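April 26, 2018

Sore wrists, cold tea, and I've got the good armchair, so I'm writing this down before I forget which bits of today went well.

It was laundry day again. I still can't quite believe this is my job! I spend all day working a robot's arms from the controllers, and the robot does (more or less) what my hands do, and every go gets saved so that Lasis can learn from it later. Lasis is the learning program, Gautam is the rig, and I mix them up in front of visitors every single time. Today's list was the door, the basket and getting the clothes across, over and over, until I was seeing round doors when I shut my eyes.

The hard part is slowing down. At home I grab a shirt without a thought, but with the arms I have to decide where each hand is going and then go there, no dithering, or the dithering gets saved too. I fussed over the basket half the morning, one hand in with the clothes and the other hanging about near the dryer like it was waiting for a bus.

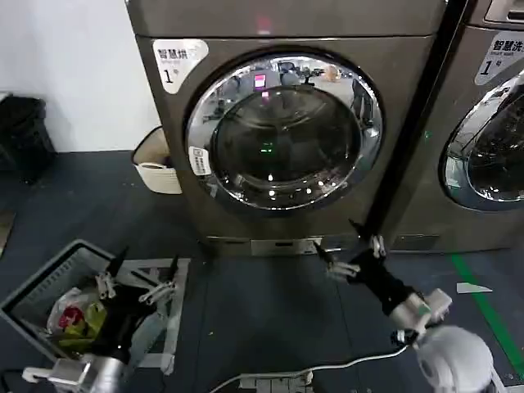 Sneha Awasthi reckoned I should stop trying to make every go look the same. If I only ever reach in from one side, she said, then one side is all it will ever learn, and I ought to shift my starting spot a little each time and let the odd clumsy grab stay in. Fair enough! I'd been so proud of my tidy ones, too.

So after lunch (leftover dal, too salty, my own fault) I mixed it up. High starts, low starts, coming in from the left. We had the two-finger grippers for this lot, and I like them better than the hands, to be honest. Open, shut, that's all there is to think about. The trouble is the wrist view. When I swing the arm too fast everything smears and I lose my place completely, and then I have to stop and find the door again. 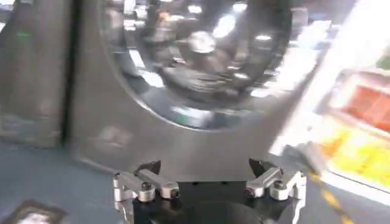 Too quick on the approach, Verna Thibodeaux called across, and she'd sooner have 5 slow ones than 40 she has to throw away. She wants me to breathe out before I move, same as threading a needle. I tried it and felt silly, and then I did feel my shoulders come down, so I suppose I'm a needle-threader now.

We're at 1,042 saved goes for the whole laundry set, by the way. Verna wrote it on the whiteboard in green with a little star. I asked whether that was a lot and got a shrug, so who knows. Dunangate want the set finished by August and I can't see us making it if the controllers keep drifting. 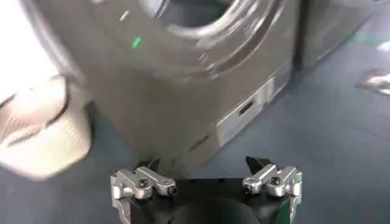
And they do drift! Mine pulls a bit to the right after an hour or so, and I end up correcting without noticing, which means my correcting is in the recordings as well. I've put it in the Reveo log twice. Tomorrow I'll swap to the other pair and see if it's me or the controller. My money's on the controller, but I did sleep on that arm.

Last job was the one I like most, coming up to the drum with the door open and the gripper wide. It's the closest I get to forgetting the arms aren't mine. I even caught myself ducking my head for a better look inside, as if that would help.
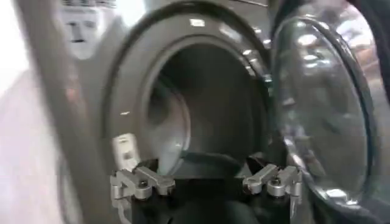 Fingers open at the drum, door swung open.

Did four more after that and packed it in. Came home to my own laundry still sitting in the basket, and there it can stay. Must ring Mum, must buy washing powder, and ask Sneha for her stretch for the thumbs.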